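Progress report to the Rullia fund, Fri 17 April
Prepared by Wanda Pawłowska, oral history of the Krawczyk weaving mill

In this period we recorded 18 former workers of the mill, and 60 hours of sound are now copied to the archive. Mirjam Schwaiger has typed out almost half of it. The work is slower than planned – many speakers change to dialect when they talk about the machines.
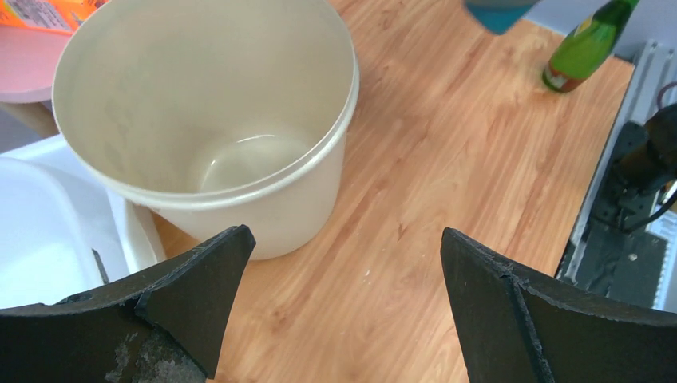
The old wage books were more difficult. Henryk Czarnecka read 1004 pages and made a list of names, but the books from the dye house have water damage and we must ask Kandard for a new price for the repair.

Spending until now is 2556 euros, mostly for travel and typing. We did not use the money for translation yet.

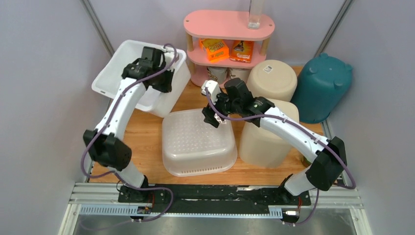

White plastic bin and the two arms.

Two families asked us to keep their recordings closed. We agreed, and Aldo Leone changed the consent form so that this choice is easier to find.
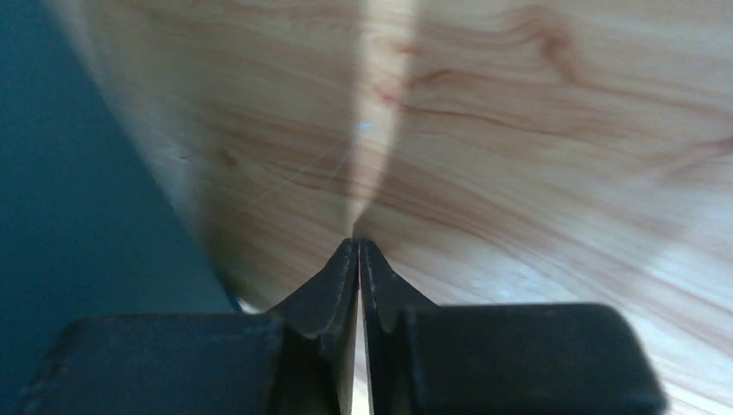

The gripper, close view.

Next we will finish the typing and prepare the listening evening in November. Please tell us before the end of the month if the translation money can be moved to the repair of the books.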